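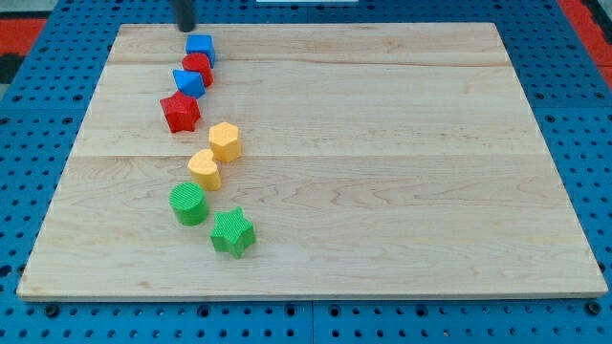
Page last changed: February (D. Zavala)

Play Board and Shape Blocks: Room Inspection, Parkham Playroom

4 min read | 17 shares | 2 comments

Checked by: Yufang Li
Form: Drorklow general play equipment form, long version
Covers: wooden board, plastic shape blocks, the blue table under them

A word on the form before the results. It scores out of 100 and we got 99 last time, in a room where the door closer had been broken for a month. I don't put much faith in the score. I've filled in the boxes the way the form wants and put what I think in the comments.

BOARD

1. Board lies flat on the table, no rocking
Result: Pass
Comment: Pressed each corner in turn. No movement. The form doesn't say how hard to press, so someone lighter or heavier than me may get another answer.

2. Surface free of splinters
Result: Pass
Comment: I ran a nylon stocking over the whole top and it didn't snag. A bare palm misses small splinters, whatever the form says. Light wood shows dirt well, and it also hides pale splinters well.

3. Seams between planks closed and level
Result: Pass, recheck
Comment: Level under a fingernail today. I'm told seams on a board like this "never open up." I'd like to see that in writing from Veloso, who sold it to us. Until then the seams get looked at every time, all the way across.

4. Knots sound
Result: Pass
Comment: They're small and I couldn't move any with a thumb. The darker streaks are only grain, so please stop reporting them as stains.

5. Edges eased, no sharp corners
Result: Pass
Comment: There's a slight bevel on the near edge. "Child-safe rounded edge" was the sales wording, which I'd call generous. It won't cut anybody. It'll still hurt a forehead.

6. Finish suitable for the age group
Result: Not confirmed
Comment: The last sheet has a tick here. I asked what the tick was based on and got a shrug. A finish can't be checked by looking at it. I've written to Veloso for the paperwork and left the box blank.

BLOCKS

7. Set complete
Result: Pass
Comment: Eight blocks on the board: two each of blue, red, yellow and green. Count by color AND by shape. The blues are a cube and a triangular prism, and swapping in a second cube from another tub would still get you through a color count.

8. No cracks, chips or sharp points
Result: Pass, with a note
Comment: The prism comes to a wedge at the top, so it's the one I'd worry about first. Stood it up and leaned on it. Unpleasant, no mark left. Fine on a table, less fine on the floor under a sock.

9. Too large to be swallowed
Result: Pass
Comment: Every block tried in the small-parts cylinder, every way around. None went in. The old sheet says "obviously too big," and I'd ask that "obviously" not be used as a test result again.

10. Surfaces clean
Result: Fail
Comment: These tops are textured, with fine ridges, and a quick wipe goes right over them. A damp white cloth came away gray from the red cylinder. Whoever signed the cleaning log may well have wiped it. I don't believe they cleaned it. Soft brush, warm soapy water, rinse, dry on a rack.

11. Color fast
Result: Pass
Comment: Rubbed with a wet cloth for about 2 minutes. Dirt yes, dye no.

TABLE

12. Holes in the table top safe for fingers
Result: Needs a second look
Comment: The blue top is perforated. I tried my own little finger, which proves nothing for a three-year-old. Form has no line for this, so I've written one in. Drinanari list a finger probe in their rental catalog and I've asked for a price.

13. Board can't slide off
Result: Fail
Comment: One push from the side and it moves. Wood on a hard top, nothing underneath. Please fit a non-slip mat or clips before the next session, and then push it yourself. A mat in the cupboard doesn't count as fitted.

ACTIONS
- Blocks washed properly (item 10): Dulce
- Non-slip mat under board (item 13): Dulce
- Finish paperwork (item 6): Yufang, waiting on Veloso
- Finger probe (item 12): Yufang

Score by the form's own arithmetic: still passes. Board and blocks stay out of use until 10 and 13 are closed.

2 comments

Dulce Zavala
Blocks are brushed and on the rack. Which mat did you mean, the ribbed one or the thin gray one? The gray one curls up at the ends.

Yufang Li
Ribbed. I'll come by at 4:15 and push it.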